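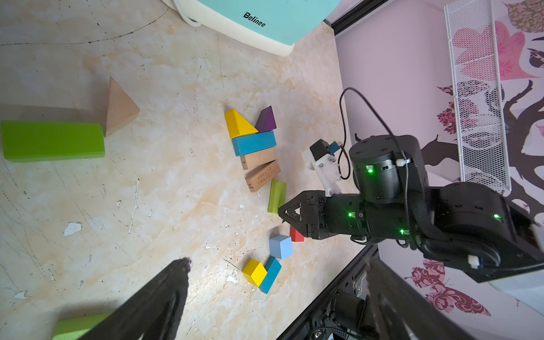

Hägglund, the toy maker in Dralholm, has moved part of its block sorting from the packing tables to a station with two robot arms, and the six people who used to do the work by hand are being retrained for other jobs in the building. The change took effect on May 4, 2020. The arms handle blocks that come back from stores and schools in mixed lots - yellow, teal and lime green pieces lying any which way, along with natural wood ones that carry engraved numbers. Each arm ends in a two-fingered gripper, and both reach into the same pile.

Returned sets used to be sorted at a long table by the loading door. A full shift could mean 1000 blocks for one person, and sore wrists were the most common complaint on the floor. The company says no jobs will be cut before the end of November, when the arrangement comes up for review with the staff.
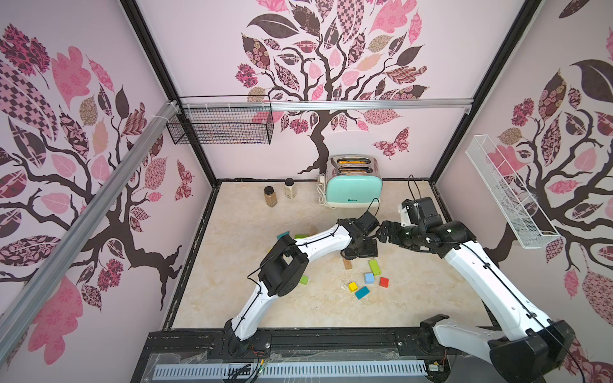

Vidar Sandberg said the wrists were only half of it, and that what he misses is the talk across the table. The station needs one person at a time to watch it, he said, and "you don't chat much with your eyes on two arms." He has asked for the watching to be split into shorter turns. He also wants whoever is on duty to have the right to stop the arms without calling a supervisor first, something the company has agreed to put in writing.

Training for the new duties takes 14 hours, spread over two weeks and paid at the normal rate. It covers starting and stopping the arms, clearing a dropped block and keeping a log of stoppages. Two of the six have chosen to move to the paint room instead. Inspection for chips and splinters stays with people for now, as does the final packing.

The control software comes from Hornent, which will have a technician on site once a week through the summer. Workers have been told to expect slow days. During the trial period the station got through 1246 blocks in its best shift, and on its worst it was stopped 19 times, mostly over pieces lying too close together for the grippers.

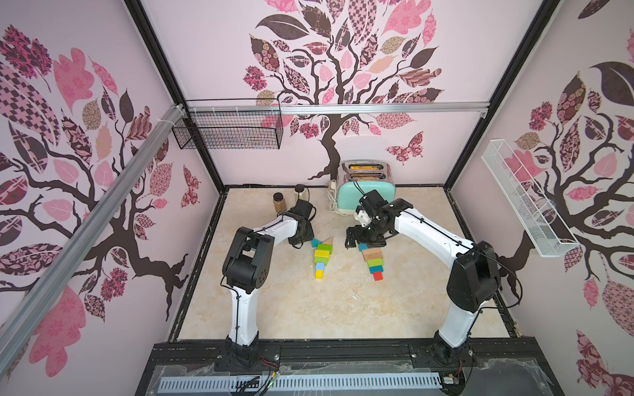

Blocks set out in two columns between the grippers at the Dralholm station.

Hägglund's second plant, in Plurnetberg, still sorts by hand. The company said it has no date for a station there and will wait for the November review. Staff from Plurnetberg have been invited to visit Dralholm before then.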